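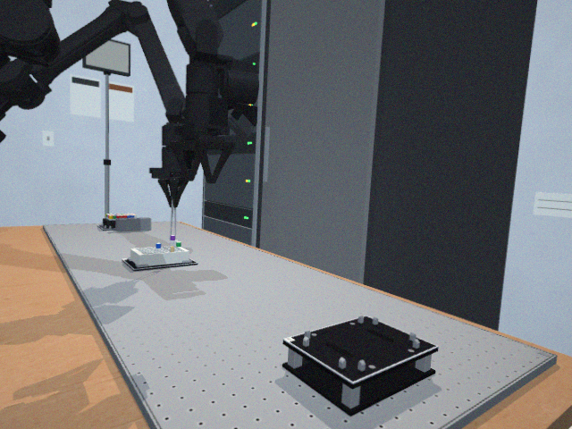

Figure 3.1 Tube task in the simulator. One gripper holds a tube upright over the white rack.

Chapter 3
Showing the Arm What You Want

You can write every move by hand. People did, for years. Slow work, and the first time a rack shifts a little the whole script is junk. So this chapter goes the other way: a person drives, the arms follow, the computer keeps the record.

Two ways to drive. Grab the arm and push it through the job (hand guiding). Or sit off to the side with a controller and steer from there. Hand guiding needs a real arm, so in a simulator it's remote control or nothing. The exercises use the Helari setup, two arms, one operator, saved as Kostiuk files.

Each try gets saved start to finish. Joint angles, gripper state, camera views. Bad tries too, don't delete them yet, we need them in Section 3.4. 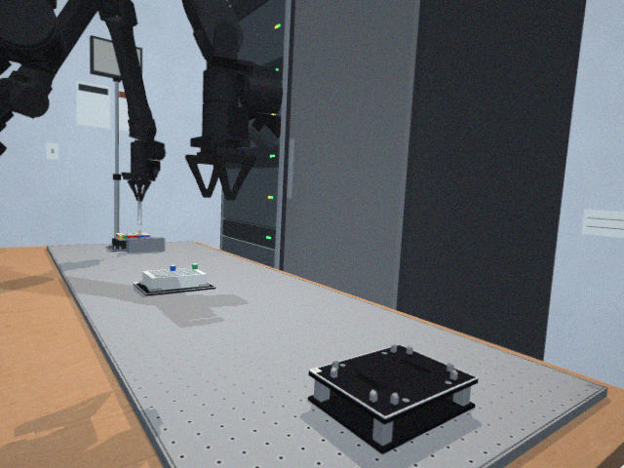 Figure 3.2 Same bench. A tube upright at the far holder, the nearer gripper open and empty.

Look at the nearer arm in Figure 3.2. Holding nothing, but it still gets logged. New students skip the idle arm and then wonder why thier playback drifts.

How many tries is enough? Depends on the task. The full Lomex set has 1,682. For the first exercise you'll record 32, so leave yourself a afternoon.

Before you start: read Section 3.1, check the controller is paired, zero both arms.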